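Section 4: Preparing the Work Table and the Folding Screen

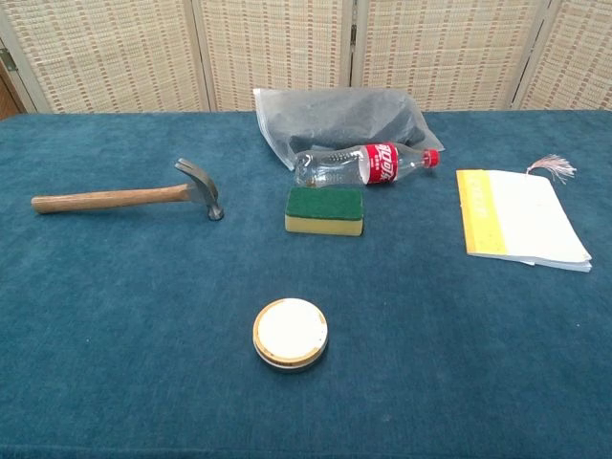
The procedures in this section apply to every table issued with the Bonar folding screen and the Wollon table cloth. They are to be completed before any hand tool is laid out, and repeated whenever the table is moved to another room. Unpacking of the screen is covered in Section 3. Care of the table itself is covered in Section 6.

4.1 Before starting

Check that the table stands level and that none of its feet rests on the edge of a rug or on a cable. Wipe the top with a barely damp cloth and allow it to dry fully. The Wollon cloth must not be laid over a damp surface, as the dye may mark pale wood.

The following are required:

Wollon table cloth, full size
Bonar folding screen, four panels
Soft clothes brush
Claw hammer with wooden handle
Plastic bag for small parts
Tape measure

Note: The full-size cloth is 200 cm wide. For tables wider than 160 cm, the side overhang will be less than that shown in the fitting table in Section 6. The cloth should not be stretched to make up the difference.

4.2 Laying the cloth

1. Unfold the cloth on the table with the soft side uppermost. The label is sewn to the underside, at the corner nearest the user's right hand.

2. Draw the cloth towards the front edge until the overhang is even from left to right.

3. Smooth the cloth from the centre outwards with the flat of the hand. Do not use a ruler or any other hard edge.

4. Brush the surface lightly in one direction. Light and dark patches may remain where the pile lies in different directions. They are normal for this type of cloth and are not to be reported as a fault.

5. Fold the corners under if they would otherwise touch the floor.

Caution: Do not iron the cloth on the table. The cloth may be pressed from the underside, on a cool setting, on an ironing board only.

Do not pin, staple or tape the cloth to the table top. If it slides in use, fit the Tamayo non-slip underlay (order number 3782) beneath it. The underlay is cut 36 mm short of the table edge on all sides and should not be visible once the cloth is in place.

4.3 Standing the screen

The screen is placed behind the table, on the side away from the user. It shields the work from draughts and prevents small parts from rolling off the back and out of sight.

1. Carry the screen folded and upright. Two persons are required where the route includes stairs.

2. Stand the folded screen on the floor behind one end of the table and open the first panel.

3. Open the remaining panels one at a time, walking the screen along the back of the table.

4. Set each panel at a slight angle to its neighbour. A screen opened into a straight line will not stand safely.

5. Turn one end panel a little way towards the user.

6. Press gently on the top rail at each seam. If the screen rocks, increase the angle between the panels and test again.

Caution: Keep fingers clear of the hinges when opening and closing the panels. The gap closes completely.

Caution: The woven filling of the panels is not load-bearing. Do not lean tools, boards or picture frames against it, and do not hang anything from the weave.

Where the screen must stand in front of a door or cupboard, confirm first that the door is not a fire exit and that it will not be needed while work is in progress. A notice should be fixed to the other side of any door that opens towards the screen.

4.4 Laying out the hammer

1. Inspect the handle. It must be free from cracks, and the varnish must not be flaking where the hand grips it.

2. Hold the handle and try to move the head. If there is any movement, withdraw the hammer from use and complete the repair slip at the back of this manual.

3. Wipe the head with a dry rag. Oil left on the steel will stain the cloth and cannot always be removed.

4. Lay the hammer on its own area of cloth, parallel to the front edge of the table, well away from the edge. For the standard layout, the handle points to the left. Left-handed users may adopt whichever direction is comfortable.

5. Lower the head on to the cloth. Do not let it drop.

The hammer will not lie perfectly flat. With the striking face resting on the cloth, the head is raised and the whole tool takes on a slight tilt. This is acceptable provided that the hammer does not rock when the table is touched.

Caution: No hammering is to be carried out on the covered table. Remove the cloth, or move the work to a bench.

4.5 Placing the small-parts bag

The bag is kept at the back of the table, close to the centre and in front of the screen, where it can be reached without passing a hand over the hammer. A translucent bag is preferred, so that the user can check for contents before it is discarded.

1. Stand or lay the bag so that its opening can be reached easily.

2. Keep the bag clear of the hinges and the seams of the screen whenever the panels are being moved.

3. Do not place sharp waste in the bag. Bent nails and broken blades go into the Grekeo metal tin.

Caution: Plastic bags present a risk of suffocation. Keep them away from babies and young children at all times.

4.6 Final check

Before work begins, the user should confirm that the cloth is smooth at the front edge, that the screen stands firm, and that the floor around the table is clear. Spare tools remain in their storage box until they are called for.

4.7 Clearing away

1. Return the hammer to storage first.

2. Empty the small-parts bag into the sorting tray and check its corners before folding it.

3. Close the screen from one end, panel by panel, and fasten the strap.

4. Brush the cloth, lift it by all four corners, and shake it outdoors.

5. Roll the cloth on its tube. Cloths stored folded will develop creases that brushing does not remove.

Replacement cloths and screen straps may be ordered using the form in Section 9.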